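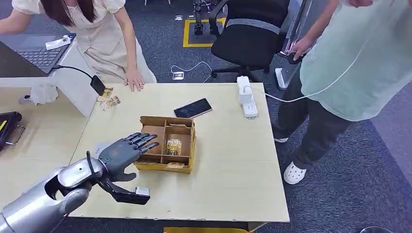

What has the grant paid for so far?

Most of it has gone on the hedge and the ditch at Eststead, with a smaller share spent on tools and on tree guards for the Prilton end of the lane. The remainder is set aside for planting this winter. A breakdown by heading went to you with the last claim.

Hedge planting

We set out to plant 1000 whips along the Eststead boundary. Over 190 of the first batch had dried roots on delivery and were sent back. The nursery, Zutier, replaced them without charge, but the new plants came late and the ground was hard by then. We held them in a trench by the gate and will plant them with the next batch.

The mix is hawthorn, blackthorn, hazel and field maple, as in the application. We dropped the spindle on the advice of the farmer next door, who keeps sheep. Dog rose has gone in where the spindle was planned.

Losses in the July dry spell were worst on the bank above the road, where the soil is thin and water runs straight off. We will replant that stretch closer together and mulch it with chippings. The lower field has done well and needed only one weeding. 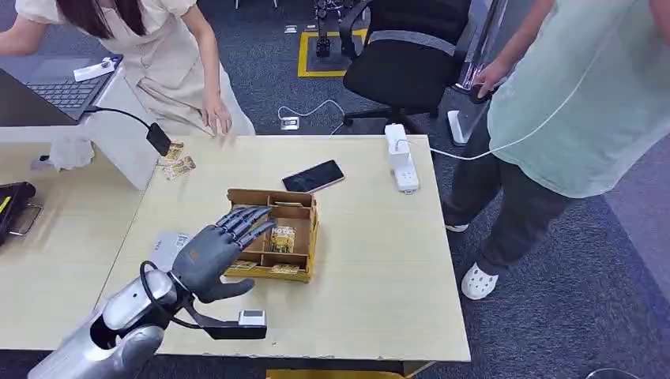
Ditch and drainage

The old ditch has been cleared from the culvert to the corner of the lower field. It was deeper in silt than the survey suggested and the digger was on site for two extra days. The spoil has been spread on the field side and seeded.

The pipe under the track is cracked. Viklund looked at it and quoted for a new length of 12 metres. This was not in the budget. We would like to move money from the signs heading to pay for it, as the signs can be made more cheaply than we first allowed. Please let us know if this needs a formal request.

Until the pipe is replaced, water backs up on to the track after heavy rain. Walkers have been going round through the gateway, and the grass there is badly worn.

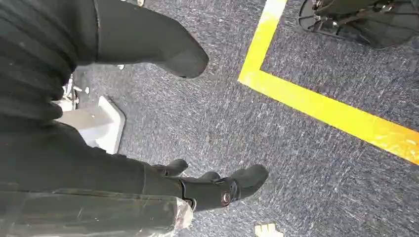
We have put down stone at the gateway as a stopgap and will reseed once the track drains properly. The stone came from the old barn floor at Prilton and cost us only the haulage.

Wildlife records

The spring bird survey was cut short and cannot be used for comparison. The autumn one was done in full, on the same route as before. Yellowhammer and linnet were both present in the lower field. We have no records of dormice and have not yet put out nest tubes. The licence question is still open and we are waiting for a reply.
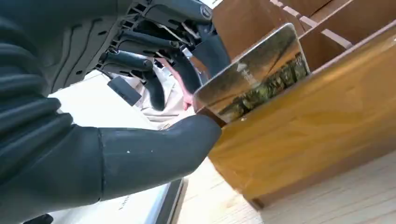 Work planned for the coming period

Plant the remaining whips at Eststead, starting at the road end.

Replace the pipe under the track, if the change of budget is agreed.

Fit guards to the 100 standard trees at Prilton. The guards are in store and the stakes are on order.

Cut back the brambles by the stile before the nesting season.

Report submitted 21 Nov 2020. Receipts for the digger hire and the tree guards will follow by post.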